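9 March 2018 - dye bench, Sarelow job

Third go at the rust brown for the Sarelow cushions. Weighed 400 g of dry wool, scoured it last night, left it in the bucket with the lid on. Groton madder again, the older bag. Smells fine, grinds a bit coarser than the new one.

Soak - 40 minutes in plain water, then into the alum pot. Heat up slow. I rushed this on batch 2 and got the blotchy skein Despina is still annoyed about, fair enough. Kept the lid off and turned the wool every so often with the long spoon. Thermometer reads high compared with the one upstairs, need to check which is lying.

Madder bath started before lunch. Color at first pull was too orange, very carrot. Added a pinch of chalk, waited, better. Iron goes in last and only a tiny bit, took the wool out first this time before stirring it in. DO NOT pour iron over the wool.

Dry swatches go on the dark cloth from now on, the pine bench makes everything look yellow. Black velvet is best for judging edges, even if it grabs every bit of lint. Keep drinks capped near it please.
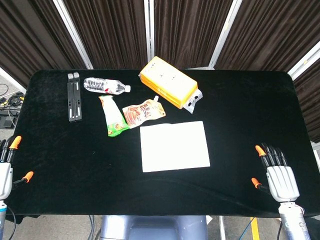

Left to do

- Rinse batch 3 untill clear, hang in the back, no direct sun
- Wamier order is 600 g, same brown, so double up on alum and find the bigger pot
- Floarea Cârstea wants a sample card with the September one next to it. Cant find the September one. Radu folder maybe?
- Light test strip in the window, half covered with foil
- Wash the spoon!! iron on it

Batch 3 wet looks close to the Sarelow swatch, a touch red. Will look again when dry. If still red, drop the madder a little and leave the iron alone.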